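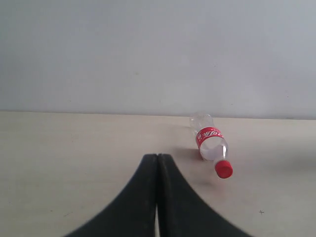
Wrist view from the bottle task: fingers closed, bottle lying on its side with the cap toward the gripper side of the table.

Grullavby Tabletop Demonstrations, bottle subset
README, last edited August 18, 2020
Maintained by Riet Baert

What is in this folder

These are demonstrations of one task, given by a person to a robot arm by remote control. The task is to pick up a plastic bottle that lies on a table and set it upright. The operator moves a hand controller, the arm follows, and we store everything the arm did together with what the wrist camera saw.

There are 100 demonstrations. Each one is a separate folder, named with the task word and a running number. The other Grullavby tasks (cups, cloth, drawer) have their own README and are not described in this one.

How the demonstrations were made

All were made in June with the Gillen arm and the Carroll hand controller. The operator sits beside the table and can see the bottle directly. Only two operators worked on this subset. Their letter (A or B) is written in the field "operator". Operator B had no practice with the controller before the first session, and in the early folders you will notice it: the movements are slower and there are more stops.

One demonstration goes like this:

1. The arm goes to the start pose with the gripper closed.
2. A second person lays the bottle on the table, in any direction, and moves away.
3. The operator presses the left pedal and recording starts.
4. The operator brings the gripper near the bottle, opens it, grasps, lifts, turns the wrist and puts the bottle down on its base.
5. The operator opens the gripper, moves back and presses the pedal again.

We asked the operators to open the fingers only when they are already close. Some people prefer to open at the start, and for a learned policy this may be easier, but we kept one rule for the whole subset. If you mix our data with other data, please check this point first.

The bottle

We used an empty clear bottle with a red screw cap and a red cola label with Chinese characters. It is light and it rolls if a finger pushes it from the side. The clear part is also difficult for the camera against a pale table and a pale wall. Our first policy looked mainly for red, and when we tried it with the label removed, it went to the cap every time. Please do not expect a policy from this subset to work with other bottles.

The small cross on the table is the reference point for the position fields. All x and y values are in millimeters from it. It is not a target and the bottle does not need to end there.

Files in each folder

wrist.mp4: video from the wrist camera, 20 pictures per second
joints.csv: angles of the 7 joints, with time
gripper.csv: opening of the fingers, 0 is closed and 1 is fully open
controller.csv: raw position of the hand controller
info.txt: operator, start and end time, result, remarks

The time columns all use the clock of the control computer. The video starts a little later than the csv files, so please use the column "frame" in joints.csv and do not count from the beginning of the video.

Results and remarks

The field "result" has one of three words. "good" means the bottle stood alone at the end. "fell" means it was put upright but did not stay. "stopped" means the operator gave up. We kept the bad ones in the folder on purpose. For simple imitation you will want only the good ones, and the script select.py makes this list for you.

The field "remarks" is free text, and sometimes it is in Dutch. I translated what I could find.

Known problems

The light in the room was not fixed. The shadow of the bottle is soft in most videos, but its strength changes between sessions.

In the first version of the data the gripper values were inverted. If you downloaded it from the Starkeck server before this README was edited, please download gripper.csv again. The other files did not change.

The wrist camera sees the fingers large at the bottom of the picture, and during the grasp they can hide a good part of the bottle. There is no second camera in this subset.

Controller samples are missing in a few folders when the connection was lost for a moment. We did not fill the gaps. The joint values are complete.

Use

You may use the data for research and teaching. If you publish something with it, please name the Grullavby bottle subset and the date of this README. For mistakes in the files, write to Riet Baert with the folder number and, if possible, the frame.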